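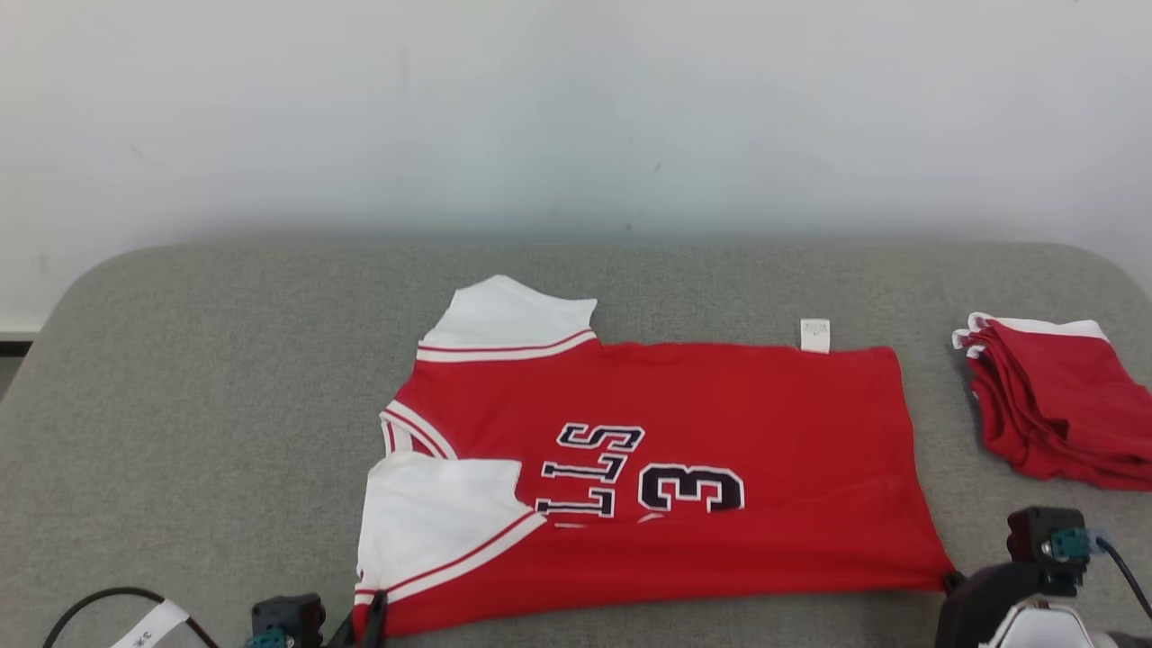
Notebook 4, p. 57

13th August

Colorfastness and wash shrinkage, red knits. Continuing from the Binard lot.

Bollmont sent the second set of swatches, cut from the same roll as the first and dyed at Undoditz. I logged them under the old lot number with a B after it. One swatch had no label and I have put it aside until they confirm the dye bath.

Started with the crock test, dry first and then wet. Dry rubbing left almost nothing on the white cloth. Wet rubbing left a clear pink mark on every swatch, a bit stronger where the red meets the white trim. Same result as in the first set, so the extra rinse at Undoditz has not changed much. I would still like to see their rinse temperatures. The sheet they sent gives the time and leaves the temperature column blank.

Wash test next. Warm cycle, standard detergent, multifiber strip sewn along one short side. The cotton and nylon bands both picked up color. Polyester and acrylic stayed clean as far as I can judge under the light box. The tube on the left side of the box is getting yellow and should be changed before anyone grades against it again. I graded everything with the swatches on the right.

Shrinkage: marks were made with the fine pen and a steel rule, lengthwise and across. After 3 washes the lengthwise change was up to 4 percent, and the crosswise change was too small to bother with. Lie wants the samples tumble dried as well. I dried half of them flat and half in the tumbler, and will keep the two groups in separate envelopes. Do not mix them – they look the same once they are pressed.

Print adhesion was not on the plan but I tried it on two scraps. Tape pull, fresh tape each time. No lift on the first scrap. The second had a small chip at a corner where the ink is thick. It may have been there before, I did not check. Next time look at it under the loupe first and write it down.

The abrasion machine stopped short of 2,000 rubs again and had to be restarted. The counter holds its number when the power drops, so I carried on from there and noted the break on the card. The belt looks worn.

Still to do:
Ask Bollmont about the unlabeled swatch.
Get rinse temperatures from Undoditz.
Order multifiber strip, one short roll left.
New tube for the light box.
Repeat wet crock on the trim seam with a cold fixative soak. If that does not bring the grade up, the lot goes back to Binard with the October return.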